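Picking Small Things from a Metal Bin: Does the Order of Attempts Matter?
Student project report, robotics laboratory course, Isthorpe
Submitted Sep 15, 2024

Summary

This report describes a small study on picking mixed objects from a metal bin with a robot arm and a two-finger gripper. We compared two ways of choosing the next object. The first way takes the object for which the grasp score is highest. The second way, which we call "clear-first", prefers objects with free space around them, even if their score is lower. Clear-first gave fewer failed grasps near the walls, but it was slower per object. With transparent packaging both ways were weak, and I try to explain why in the discussion.

1. Background

The project continues the work of an earlier student group at Isthorpe, who wrote the grasp software that we call Pascual. Pascual takes a depth picture and a colour picture of the bin, proposes grasps, and gives each one a score between zero and one. The earlier group tested it only with toy bricks and wooden blocks on a flat table. Their report says that the results were good but that the objects were "friendly". My task was to see what happens when the objects are less friendly and when there are walls.

A bin is a different problem from a table. The fingers need room on both sides of the object, and near a wall this room is often missing. Metal is also difficult for the depth sensor, as it reflects the light and sometimes shows a hole or a hill where the surface is flat. I did not know how serious this was before I started, and I underestimated it in my work plan.

2. Set-up

The arm stands to the right of the bin and reaches in from the side. The bin is held by clamps so that it cannot move when a finger pushes against it. In the first tests in August it was only standing on the table, and after several hard contacts the positions were not correct any more. We had to throw away all the grasps from that period -- they are not part of any number in this report.

The objects come from a mixed set that we call the Triltlow set. It contains hard coloured objects, soft objects, small packages and clear plastic packaging. They are put into the bin by hand from a bucket, without arranging them.

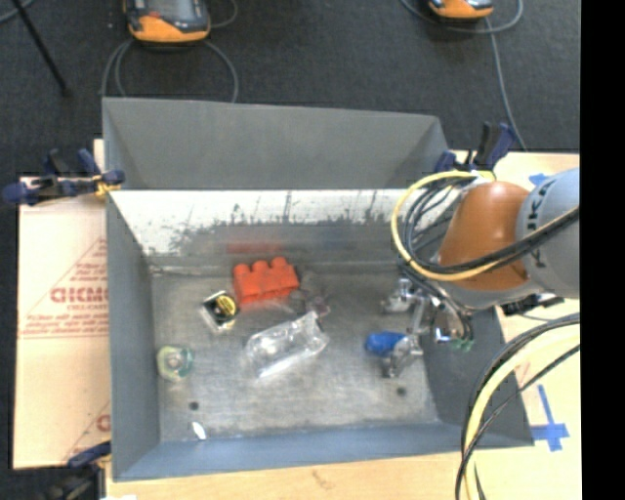 Photo: project documentation, Isthorpe robotics laboratory

Each run begins with a filled bin and ends when the bin is empty, or when the arm has failed five times one after another. An attempt is counted as a success if the object is lifted out of the bin and is still between the fingers when the arm reaches the drop position. If the gripper takes two objects together, this is counted as a failure. I was in doubt about this rule, but in a real sorting task a double pick would be an error.

3. The two methods

Highest score. Pascual proposes grasps, and the arm executes the best one. Nothing else is considered.

Clear-first. For every proposed grasp we calculate how much free space there is on both sides of the fingers, including the distance to the nearest wall. Grasps with too little space are put at the end of the list. Among the others, the score decides. The limit for the free space was chosen after a few trials and then it was not changed.

The idea behind clear-first is simple. When the easy objects are gone, the difficult ones may have more space, and sometimes the arm has moved them a little by touching them.

4. Results

We recorded 1,833 attempts in total with both methods. Of these, 368 were made on transparent or partly transparent objects. I report these separately, as they behave so differently that a common average would hide more than it shows.

For the hard coloured objects the two methods were nearly equal in the middle of the bin. Close to the walls clear-first was better. The typical failure of the highest-score method was that one finger landed on the wall or on the sloping edge, and the arm stopped with a force error. With clear-first this still happened, but mostly at the end of a run, when only wall objects were left.

For the transparent objects I could not find a difference that I would trust. Bright folds in the plastic often received a high score even when there was little material to hold, and the fingers closed on air or slid along the surface. In other cases the package was not detected at all and the run ended with it still in the bin.

Clear-first needs more time. The calculation of the free space adds up to 2 seconds for each attempt, depending on how many grasps are proposed. I believe that this can be made much faster, but I did not have time to rewrite this part.

5. Discussion

The result for the walls agrees with what I expected. What surprised me was the effect of the bin itself. The metal floor is scratched and has bright patches, and reflections of coloured objects can appear on the inner wall. Several times Pascual proposed a grasp on a reflection. We added a rule which removes every grasp point outside the measured volume of the bin, and after this the problem became rare, but it did not disappear.

Another weak point is the cables. They run along the arm and hang in loops, and in some wrist positions they pull. I limited the wrist rotation for this reason, so some grasps that the software proposed were never tried. Both methods had the same limit, so I think the comparison is fair -- but the absolute success rates would probably change with a better cable guide.

6. Further work

The next group should test a matt lining in the bin and compare it with the bare metal. It would also be useful to repeat the transparent objects with a suction cup. The recorded attempts and the settings are stored in the project folder "Gumbridge" on the laboratory server, together with a short text that explains the file format. The runs from August are in a separate folder and should not be mixed with the others.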